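Chapter 5
Setting Up and Looking After a Plate-Handling Cell

5.1 Scope of the chapter

The previous chapter dealt with the arm alone: its joints, its limits and the way its controller counts position. An arm by itself does no useful work. It has to be placed on a table, given something to hold, and told where that something is to be found and put down. The whole arrangement is called a cell, and most of the faults a technician meets belong to the cell and have little to do with the arm.

The worked cell in this chapter is the Jirbridge bench, a small table-top layout for moving laboratory plates. Set-up, routine care and fault finding are taken in that order. The figures are rendered from the cell model, which is the version a trainee should open first. A pose tried in the model costs nothing if it is wrong.

Three terms are needed from the start. A nest is a fixed holder that locates a plate. A position label is the short code beside a nest or a station, such as N2 or N3. A taught point is the stored arm pose that goes with a label. The label and the taught point must agree. Where they do not, the label is taken as correct and the point is taught again.
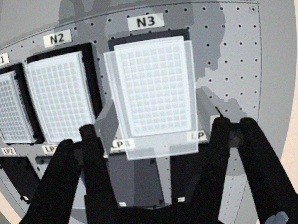

Jirbridge, September

The set-up notes that follow were drawn up for the model and then carried over to the bench. They assume that the arm has been bolted down, that the emergency stop has been tested, and that the gripper offset has been entered in the controller.

In Figure 5.1 the gripper fingers hold a translucent plate in front of the nest labelled N3. The rows of square wells can be seen through it. A view of this sort is useful for checking the approach, but it is a poor guide to clearance. A held part that overlaps a nest in the picture may still be some way in front of it. Clearance is read from the model's distance tool, or measured on the bench with a feeler gauge.

The held plate is also wider than the well plate behind it. The grip width must be set for the part in the fingers, and a value copied from another part will not do. On the Jirbridge bench each part type has its own entry in the grip table, and the entry is checked whenever a new batch of plates is opened.

5.2 Order of work

Teaching is done from the fixed parts outwards. The technician works through the steps below in order and does not go on until each one is complete.

1. Fix the datum. Choose one nest and treat it as the origin for the deck. The others are measured from it.

2. Teach the approach point. This is set 200 mm from the nest along the line of entry. The arm may travel at normal speed as far as this point and no further.

3. Teach the final point at reduced speed with an empty gripper. Repeat with a plate held. The two results should match; if they differ, the gripper offset is wrong and must be corrected before anything else is touched.

4. Store the point under the code on the label. Codes are entered exactly as printed. LP2 and LPA are different positions, and a mistyped code will send the arm to a valid but unwanted place — the controller has no means of detecting this.

5. Run the move 300 times without wells filled. Record the position error at the start and at the end. A steady drift points to a loose mounting, whereas scattered errors point to the fingers.

The same order applies when the cell is laid out on an open mat. The arm is then brought over each plate in turn with the fingers pointing straight down, and the height is taught last. Plates of different shades are used in the layout of Figure 5.2 so that a wrong pick can be seen at once from across the room.

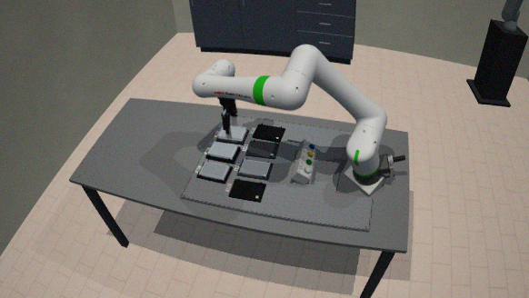 5.3 Routine care

Care of the cell is divided between the arm, the gripper and the deck. The arm needs the least attention. Its joints are sealed, and the technician listens for a change in sound and looks for marks at the seams.

The gripper needs more. Finger pads wear on the inner face, and a worn pad lets the plate tilt as it is lifted. The Hodo inspection sheet, reproduced at the end of the chapter, gives the limits of wear. Pads are replaced in pairs. A new pad set against an old one moves the centre of the grip, and every taught point then appears to be wrong by the same amount.

The deck is wiped down and the nest screws are checked with a torque driver. At the Drumlow training site a single loose nest screw accounted for 243 failed picks before it was found. The fault had been looked for in the arm.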